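赫克维尔主场48比35胜斯凯拉德 终止三连败
赫克维尔大学橄榄球队十一月的这场主场比赛开局不顺,首节一度落后两个达阵,最终以48比35战胜斯凯拉德,结束了此前的三连败。全队跑球推进300码,拿到本赛季单场最高的跑球码数,六次达阵里有五次靠地面进攻完成。

比赛下午一点开球。赫克维尔掷硬币获胜后选择把球权留到下半场,斯凯拉德先攻。客队第一轮进攻打得很快,基本不聚商,连续用短传打边线,赫克维尔的角卫站位偏深,前几档几乎每次都让对方轻松拿到首攻。推进到红区以后,斯凯拉德做了一个假跑真传,近端锋在端区后侧无人盯防,接球达阵,附加分命中,0比7。

赫克维尔的第一轮进攻三档就结束了。首档内线跑球被截住,二档外线跑球因为进攻线拉人犯规被退回,三档长传偏出边线。弃踢质量还可以,把斯凯拉德压回自家半场深处,防守组随后也顶住了一次,逼出弃踢。

接下来的失误让主队差点失去这场比赛。赫克维尔在本方半场打选择进攻,四分卫往外抛球的时机晚了一拍,球从跑卫手边掉在地上,斯凯拉德的线卫扑住。客队从离端区很近的位置开始进攻,两档跑球后直接冲进端区,0比14。看台上有一阵很安静。

赫克维尔教练组没有更换四分卫,也没有放弃选择进攻,只是把阵型收紧,换上第二名近端锋,先让全卫从中路撞。第三轮进攻打得很慢,码数一点一点往上加,其间在四档短码数时强攻一次成功。首节快结束时,四分卫从右侧护锋身后钻进端区,7比14。这一轮进攻没有一次传球。

第二节开始后双方节奏都慢了下来。赫克维尔又把球带进对方半场,三档时四分卫被擒杀,退了几码,踢球手射门命中,10比14。斯凯拉德的回应来得很直接,首档就向左侧深区传球,外接手在两名安全卫之间接到,倒地时已经到了红区边上,两档之后又用同样的配合在另一侧完成达阵,10比21。

主队整个上半场唯一一次像样的长传也出现在这一节。斯凯拉德为了挡跑球,已经把强侧安全卫提到线卫旁边,赫克维尔连续跑了几档以后突然做假跑,外接手沿中路直插,接球时身边没有人,直接跑进端区,17比21。这也是赫克维尔全场唯一一次传球达阵。

中场前最后一轮进攻,赫克维尔手里还有暂停,但没有冒险往端区传,跑了两档,传了一次界外,把剩下的时间留给踢球手。球从右侧门柱内侧过去,上半场结束时20比21。 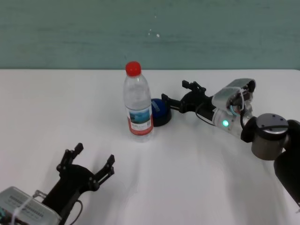 赫克维尔下半场先攻,这一安排在第三节见效。主队开节后连续跑外线,左侧截锋和近端锋的双人阻挡几次把斯凯拉德的防守端锋推到内侧,跑卫从外面绕过去,一档就能拿到首攻。客队叫了一次暂停调整站位,暂停回来后赫克维尔改打中路,全卫拖着防守球员倒进端区。27比21,主队全场第一次领先。

领先没有保持太久。斯凯拉德四分卫在这一轮进攻中几次跑出口袋,等接球手二次跑动之后再出手,赫克维尔的传球冲击虽然碰到了他,却没能把他拉倒。三档长码数时,主队一次防守传球干扰又送出首攻。客队跑卫最后从左侧跑进端区,附加分命中,27比28。

赫克维尔随后的一轮进攻是全场耗时最长的一轮。跑卫轮换使用,体力上的差别逐渐显出来,斯凯拉德的防守线球员开始在档间弯腰扶膝,几次替换都没来得及。主队没有打过一次长码数的三档,推进到门前后,四分卫假装往外跑,把球交给从反方向切进来的侧卫,34比28。第三节就以这个比分结束。

末节开始不久,斯凯拉德在中场附近三档传球,赫克维尔防守端锋伸手碰到了球,球改变方向后落到线卫手里。这是全场唯一一次抄截。主队随后没有急着进攻,先跑了两档把计时带下去,再从右侧连续推进,跑卫在门前跃过人堆达阵,41比28。

斯凯拉德仍有机会。客队接下来那轮进攻几乎全部靠传球,每次都往边线走,接到就出界停表,用时很短就完成达阵,把比分追到41比35。教练组随后选择短开球,球在地上弹了两下,被赫克维尔前排的接球手抱住,两名客队球员压上来也没能把球抢走。

主队接手后位置很好。斯凯拉德必须用暂停保时间,防守也只能往前压,赫克维尔跑卫在一次普通的外线跑球中突破第一层,一直跑进端区,48比35。客队最后一轮进攻打到赫克维尔半场,四档传球被打掉,主队跪球结束比赛。

跑球300码由几名球员共同完成,全队没有一人单独占到大头。赫克维尔本赛季一直使用跑卫轮换,前几周效果一般,外界对这一做法有不少批评。连败期间,球队往往在首节落后后就转入传球进攻,跑球次数明显减少,进攻线也因为频繁的传球保护而多次被突破。这一次同样是首节落后,但跑球的比重一直没有降下来。

主队教练组赛后表示,上半场落后时内部没有讨论过放弃原定方案,调整主要在阻挡的分工上。教练组还提到,开场那次掉球之前的战术呼叫没有问题,是执行时机的事,同样的战术下半场又打过,推进了不少码数。

防守方面的问题没有随着胜利消失。让对手拿到35分,其中三个传球达阵都出自球员沟通失误或者补位不及时,边线短传更是从第一节一直漏到第四节。防守组在末节使用了更多五名后卫的阵型,把角卫往前提,抄截就出在这套阵型里,可是斯凯拉德后一轮进攻又找到了同样的空当。教练组表示,接下来的训练会把时间更多放在二线的呼叫和换防上。
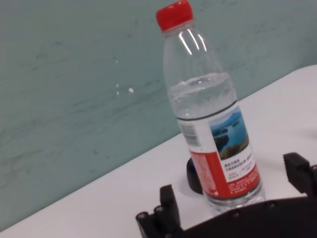 有读者在本报网站的赛况页面下留言说,48分看着痛快,可这场球要是首节再丢一个达阵,后面就不会有机会慢慢跑了。留言里写道,自己从开球看到结束,最担心的还是角卫站得太远,对方每次往边线扔都能拿码数,换一个传球更准的四分卫,末节根本追不回来。这位读者还认为短开球那一下应该算全场最重要的一个球,比300码跑球更值得写,接球的前排球员平时很少有人提到。

另一条留言的看法不同,认为赫克维尔的打法本来就是用进攻保护防守,球权时间拿得越多,防守组上场越少,丢分自然会降下来。留言称,前几场输球都输在进攻组太早改打法,这一场至少证明落后两个达阵时也可以继续跑。

伤病情况方面,赫克维尔一名首发护锋在第二节扭伤脚踝,下半场没有再上场,由替补球员打完余下比赛。球队方面称伤情需要等进一步检查,暂时没有给出复出时间。首发安全卫在第四节撞击后离场接受检查,随后返回场边,但没有重新上场。斯凯拉德方面,一名防守端锋第三节离场后没有返回,客队没有公布具体情况。

犯规仍然偏多。赫克维尔全场多次因为提前启动被罚,其中两次发生在对方红区,一次把二档短码数变成了二档长码数,后面只能以射门收尾。教练组把这归到客队防守线移位时的喊声上,也承认进攻线在这类情况下应该沉得住气。斯凯拉德的犯规集中在下半场,主要是防守方抱人和越位。

特勤组的表现是近几周最稳定的一次。踢球手两次射门全部命中,附加分没有失误,弃踢虽然次数不多,每次都让对手从较差的位置开始。开球回攻没有打出长距离推进,但也没有出现掉球。连败期间,球队曾有一次弃踢被封堵,直接导致对方达阵,那以后保护阵型做了改动,外侧多放了一名球员。

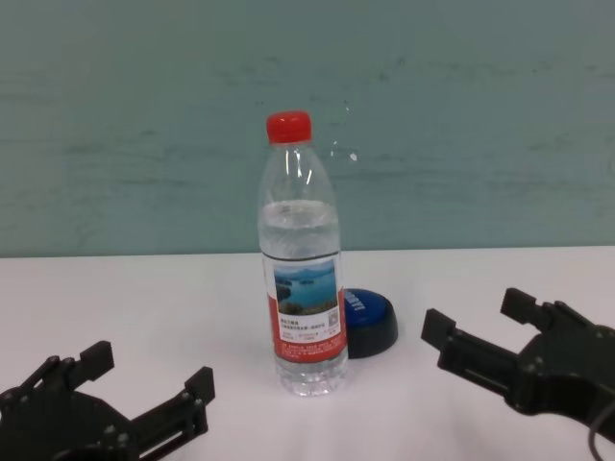
从分区形势看,这场胜利让赫克维尔保留了进入季后赛的可能。惠特洛克目前排在前面,两队之间的直接交手是惠特洛克获胜,因此赫克维尔只追平战绩还不够,必须在最后一场比惠特洛克多赢一场。惠特洛克收官战在主场进行,对手今年战绩不佳,形势对它有利。斯凯拉德输球后失去了争夺分区头名的机会,但仍有希望获得外卡资格,前提是最后一场取胜,同时其他场次的结果也要配合。

赫克维尔最后一场将客场对阵罗伦特。罗伦特今年的跑球防守在联盟里名列前茅,防守线上的首发球员整个赛季没有变动,前几周让几支以跑球为主的球队都打得很吃力。罗伦特进攻上得分不多,习惯控制节奏,比分通常不高。去年两队交手时罗伦特以3分之差获胜,决定胜负的是终场前的一次射门,那场比赛赫克维尔末节两次进入对方红区,都没有拿到达阵。

教练组没有透露是否会针对罗伦特改变进攻安排,只说轮换会继续。首发护锋若不能出场,替补球员将第一次在客场首发。本场他在下半场的阻挡得到了教练组认可,外线跑球几次大推进都从他这一侧走,不过罗伦特的防守截锋体格更大,内线对位会困难一些。

传球进攻也可能需要承担更多。赫克维尔本场传球次数很少,除了那次假跑真传达阵,其余多为短传和界外球。罗伦特的安全卫不像斯凯拉德那样经常提到线前,假跑骗到人的机会应该会减少。球队外接手中有一名球员因腿筋伤势已缺席多场,本周恢复了部分训练,能否上场要到赛前才能确定。

斯凯拉德赛后对结果表示失望,认为上半场进攻没有问题,下半场输在防守体力和第四节的抄截。客队教练组说,末节选择短开球是根据当时剩余时间和防守组状态作出的决定,如果重来仍会这么选。对于防守替换不及时的情况,教练组称赫克维尔几次没有换人就直接开档,按照规则防守方得不到额外的换人时间,这是赛前已经预料到的,只是轮换深度不够。

两队的年度交手从建校初期延续至今,中间曾因联盟调整停办几个赛季,恢复后固定安排在十一月。近几年主场球队胜多负少,去年在斯凯拉德的比赛由客队赫克维尔落败。明年的交手将回到斯凯拉德主场,具体时间待联盟公布赛程后确定。

主场余下已无比赛,毕业班球员在本场开球前举行了告别仪式,家属在中线附近与球员合影,仪式结束后球队才回更衣室做最后准备。学校方面提醒,持有季票的观众可在赛季结束后续订明年座位,原座位保留至续订截止日,逾期将对外开放。看台东侧的一段台阶冬季维修,春季公开训练时该区域可能仍不开放。

前往罗伦特观战的客队球票由学校票务处统一发售,学生需凭证件领取,每人限领一张。客队区位于球场南端,入口与主队观众分开。赫克维尔与罗伦特一战同样在下午一点开球,校内电台将全程转播,赛前节目提前半小时开始。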